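Search this notebook Go
Reading time: 3 min
Filed under: Workshop notes, Textiles, Folding

6 Sep 2023

Folding sheet for the Tatari set, second draft. The July draft was written for terry squares and does not transfer to printed cloths with a coloured hem. Notes below are for whoever rewrites the card that goes in the Prikolo drawer.

Surface. Light wood table, oval top, no mat. A mat was tried in July and took up too much of the slip, so that the cloth stayed where it was put even when the fold was poor. Bare wood shows a bad fold sooner. Books stay along the far side as before. They give a line to square against and stop the cloth travelling off the back.

Cloth. White ground, animal prints in several colours, blue hem. The prints are useful as position marks. It is quicker to write "lift until the yellow animal clears the table" than to give a height, and colleagues reading the July draft misread the heights anyway. The lettering between the animals is too small to use as a mark.

Lift. Pinch close to the folded corner so that a short piece of blue stands above the grip. If the corner is buried in the pinch the hem cannot be followed by eye and the fold goes off square. Let the rest hang to one side and rest on the table. Do not lift the whole cloth clear.

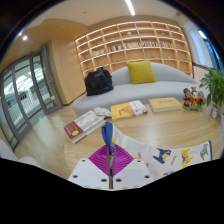 Corner pinch, blue corner upright above the pads, remainder draped to the right.

Points to carry over to the card:

The bunching at the pinch is acceptable at this stage. It should be smoothed after laying down, from the pinch outwards. Smoothing towards the pinch pushes a ridge into the corner which then has to be opened out again.

Pinch force was left at setting 3. Setting 6 leaves a crease in this weight of cotton that survives one wash (checked on the Teuber offcut, same weave, no print). Nothing between the two has been tried.

Long fold. The target is a strip with the blue bands at the two ends and the prints facing up. Laid on the diagonal it fits the front half of the table with the books left in place. A strip laid parallel to the books is easier to judge for straightness but leaves less room to work at the near edge. Preference is for the diagonal until the card has been tested by somebody who did not write it.

Edge. A slight wave along the lower edge is within what we accept. The Wullis sheet asks for a straight edge under a 50 cm rule, and that is excessive for a cloth which will be folded again and put in a drawer. Suggest the card says "no fold-over at the edge" and leaves it there.

Under layer. A dark blue edge showing beneath the lower left fold means the layers are not aligned at that end. Minor. Correct it at the next fold by taking both layers together. Do not reopen the strip for it.

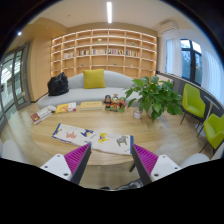
To do

- Redraw the corner diagram with the hem shaded. The July one has it plain and two readers took it for the wrong side.
- Try the same pinch on the cloth turned over.
- Move the small figures on the far side further back if the strip is to be made any longer.
- Order six more of the plain cotton for the Teuber comparison.
- Ask Prikolo whether the drawer depth is measured inside or outside the runners.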